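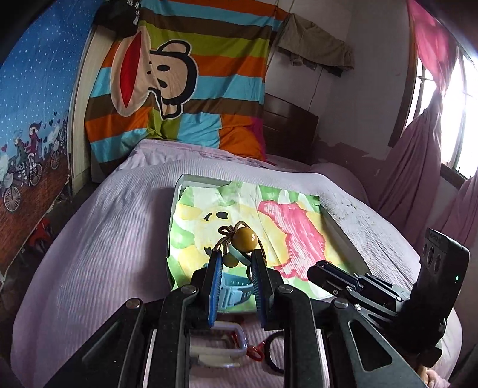

Custmont Adult College
Small Accessories: Beads, Cord and Findings
Handout for Unit 7 - Choosing the cord for the bead
Prepared by Jacobus Sithole, October 2024

Before you read this handout, please look again at your notes from Unit 6, where we spoke about the hole of the bead. In the present unit we come to what goes through the hole. Many students choose a bead for its color and then take whichever cord lies near on the table. The piece looks fine on the first evening and comes apart in May.

1. Some words we will use

Cord is the general word in this course. It covers everything that is twisted, braided or cut in a long strip and is strong enough to carry a bead. Thread is thinner and is normally used in more than one pass. Wire is a separate subject and will be treated in Unit 9.

Twisted cord is made of two or more strands turned around each other. If you cut it and leave the end free, it opens. Braided cord is made of strands which go over and under each other, and it opens more slowly. Cut cord, for example leather lace, has no strands at all. It does not open, but it can tear from a small cut in its side.

Diameter is the thickness of the cord when it is not pulled. Please measure it with the gauge and not with a ruler. Soft cords become flat under a ruler and you will read the number too big.

Findings are all the small parts that are not bead and not cord: rings, clasps, end caps, crimps.

2. The hole and the cord

The cord should pass through the hole without force, and it should also not swim in it. When the hole is much larger than the cord, the bead hangs to one side and the knot below can slip inside. When the hole is too narrow, students push with a needle, and then a ceramic or glass bead can crack from the inside. You will not always see such a crack on the same day.

If two cords must go through one hole, as in a loop for a bag or a key ring, it is not enough to double the diameter and compare. The two cords lie side by side in a round space and there is always lost room. Make a trial with waste cord first.

Turned beads of wood usually have a rough hole. Roll a small piece of fine sandpaper, pass it through and turn it several times in one direction only. Blow out the dust. Wax on the cord helps also, but wax goes dark after some months on light wood.

Metal beads with facets have a different problem. The edge of the hole is often sharp, and it works on the cord like a very slow knife. Feel the edge with a cotton thread: if the thread catches, the edge needs a reamer or the bead needs a small tube inside.

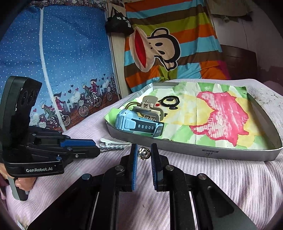 Plated beads should not be reamed, as the plating comes off at the edge and the base metal shows. For these take the tube.

3. Knots for this unit

Overhand knot. You know it already. It is the stopper we use below the bead. Tighten it with a needle standing inside the knot, so that you can move the knot to its place and then pull the needle out.

Lark's head. For hanging a doubled cord on a ring. It holds only while there is weight on both ends. With weight on one end it begins to walk.

Sliding knot. For a closing that can be opened wide. We will tie it in class with the thick blue practice cord, and after this with your own.

Bow. It is decoration and should never carry the weight of the piece. Put one hidden stitch through the middle of the bow, with thread of the same color, and it will keep its form.

Synthetic cord is smooth and forgets its knots. Give it one turn more than you would give cotton. Cotton and linen hold well, but they become shorter after washing, so do not judge the length of a new piece before the cord has been washed once.

4. The weight test

For each cord on your sample card we do the same test. Cut 21 cm, tie one end to the bar and the other to the hook, and hang the small weight. Leave it until the next class. Then write down the new length and say if the knot has moved. My colleague Bheki Gumede keeps the cards from former courses in the gray cabinet, and you may compare yours with them. Please put them back in the same order.

Do not test leather lace which has been glued. The result tells you only something about the glue.

5. Material for the next class

The college gives the bar, the hooks and the gauges. You bring the following:

One spool of braided cord, 50 m. Shabalala on the market street has it, in the drawers at the back. Ask for Nivby, the medium one.
A bag of mixed beads, 50 pieces, with no hole smaller than your cord.
A blunt needle with a long eye.
Sharp scissors which have not been used for paper.
A shallow tray or a cloth, so the beads do not roll.

Those who prefer linen can take Grollano. It costs more and it comes only in natural and in brown.

6. Homework

Choose one finished piece that you own or can borrow, for example a bracelet, a bag charm or a zipper pull. Write one page. Say which type of cord it has, how the cord ends are closed, and at which point you think it will break first. A drawing is welcome, but label the parts with the words from section 1.

Bring also the broken pieces you have at home. We will need them for the repair table in Unit 8, and the chains can stay at home until Unit 9.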